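Vinddale Tabletop: simulated data for placing and moving small objects

Data card and notes for users
Version of 4 April 2019

Maintained by Smaranda Stoica and Cor Groen. Questions about the rendering go to Kimie Murakami.

What is in this release

Vinddale Tabletop is a set of simulated episodes in which one robot arm with a two-finger gripper works over a table with a few small household and office objects. We made it to study one question: how much does the look of the table surface disturb a policy that was trained from images only? Everything else in the release serves this question, and if your question is a different one, please read the section on limits before you download.

The release holds 3076 episodes. Of these, 200 are kept apart as the test split and should not be used for choosing settings. The remaining episodes are for training and validation, and you may divide them as you like. Our own division is in the file splits.txt.

Each episode contains colour images from one fixed viewpoint, the joint angles of the arm, the opening of the gripper, the pose of every object, and one short instruction in English. The instruction was written by a person. We did not use templates, so the same task can be called "put the pen in the cup" in one episode and "marker goes into the mesh holder please" in another. We corrected spelling only where the meaning was lost.

Why the table surface

In our earlier work on the Witari set we had plain grey tables. The policies looked very good on it. When Aniela Nowicki changed the table for a dark polished one and left all other things the same, the success rate fell by more than half. At first we believed it was an error in the lighting file, and we lost two weeks on that. It was no error. The policy had learned to use the soft shadow under each object as a sign of where the object touches the table, and on a dark glossy top this shadow is weak and sits among reflections.

So for Vinddale we built four families of surfaces: matte light, matte dark, glossy light, and glossy dark with a glass top. The last family is the hardest one. It has white streaks where the light meets the bevel of the glass, and these streaks can lie close to the gripper fingers in the image, where they are easily taken for an object edge.

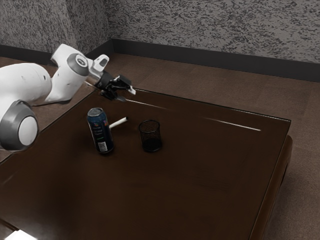

The objects were chosen to be ordinary and to differ in how they must be grasped. Thin objects that lie flat are difficult because the fingers have to come very near to the table. Tall ones are easy to grasp and easy to knock over. Containers with a mesh wall are difficult for a different reason: the colour of the table comes through the wall, so a mesh container on a dark table has a poor outline. We kept them in on purpose. If you wish to leave them out, filter on the field has_mesh.

Objects are placed at random inside a region that the arm can reach, and then the physics runs until all of them are at rest. Episodes where an object had rolled off the table were removed before the release. Episodes where one object hides a part of another one were kept.

How the episodes were collected

The movements come from people and not from a planner. Operators drove the arm inside the simulator with a hand controller and saw the same view that is saved in the data. This is important to know, as some of the hesitation you find in the movements comes from the operator not seeing the depth well. We considered giving them a second view. Cor was against it, with the argument that a policy with one camera should learn from a person with one camera, and after some discussion we followed him.

An episode begins with the arm in a start pose which is varied a little, and ends when the operator presses the stop button. It does not always end in success. Failed episodes are marked with success = 0 and we recommend that you look at a few of them before deciding to drop them. Many contain a good first grasp and a bad release.

No episode is longer than 2000 simulation steps. Where the operator needed more, the episode was stopped and marked as failed with the reason "time".

Training and results

Our baseline is a small convolutional network that takes the last image and the joint angles and gives the next movement of the gripper. We call it Berrada in the code, for no deeper reason. It is not a strong model and it is not meant to be one. It trains on one graphics card, and this was the requirement.

We compared four ways of training it:

1. On the matte families only.
2. On all families, mixed evenly.
3. On the matte families, with random changes of brightness and contrast.
4. On the matte families, with random reflections painted over the images.

The second way gave the best results on every family of the test split, as one would expect. The fourth came nearer to it than we had thought, especially for objects that stand upright. For thin objects lying down it helped very little. The third way was hardly better than the first one on the glossy tables, and on the light matte tables it was slightly worse. We repeated that run with other seeds and saw the same order each time.

We do not have a full explanation for the thin objects. Kimie's opinion is that the painted reflections are too soft, and that a real bevel gives a line which is as narrow and as bright as the edge of a white pen. She has begun a version with sharp lines. It is not finished and it is not in this release.

The full tables, with the results for each seed, are in results/by_surface.txt.

Limits

The simulator treats glass in a simple way. Reflections of the room are approximate, and reflections of the arm in the table top are missing in some episodes of the glossy families. The field arm_reflection tells you which ones.

There is one arm, one gripper and one viewpoint. A policy trained on this data will not work from another viewpoint, and we tested this enough to be sure of it.

The contact between fingers and objects is harder than it would be in a laboratory. Cans do not dent. Light objects sometimes jump a little when the fingers close, and we could not remove this fully without making the grasps too sticky.

We have made no test on a physical robot. Please do not cite this work as showing transfer to real hardware.

Known problems

In a small group of episodes the instruction names an object by the wrong colour. We list them in errata.txt and did not change the text, so that earlier results stay comparable.

The object poses use metres, while the gripper opening uses millimetres. This was a mistake of ours at the beginning and too many scripts depend on it now. The loader converts both to metres if you set units = "metres".

Some users of the preview in March reported that the loader stops without a message when the disk is full. It now prints a warning.

Getting started

Unpack the archive, set the variable VINDDALE_ROOT to the folder, and run check_files.py first. It takes a few minutes and compares every file with its checksum. After this, view_episode.py shows one episode as a film, with the instruction written below it. The viewer was written by Borislav Dimitriou, who also wrote the loader and should be thanked for both.

If you work on the Rirum cluster, the data is already unpacked in the shared folder and you only need read access. Ask Smaranda for it.

Licence and contact

The images, the poses and the instructions may be used for research and teaching. Some object models came to us under their own terms, which are given next to each model in the folder objects. If you publish with the data, please give the version date from the top of this card, because the test split will change in the next version.

Errors can be reported through the issue page. Please include the episode number and, if possible, the step where you saw the problem.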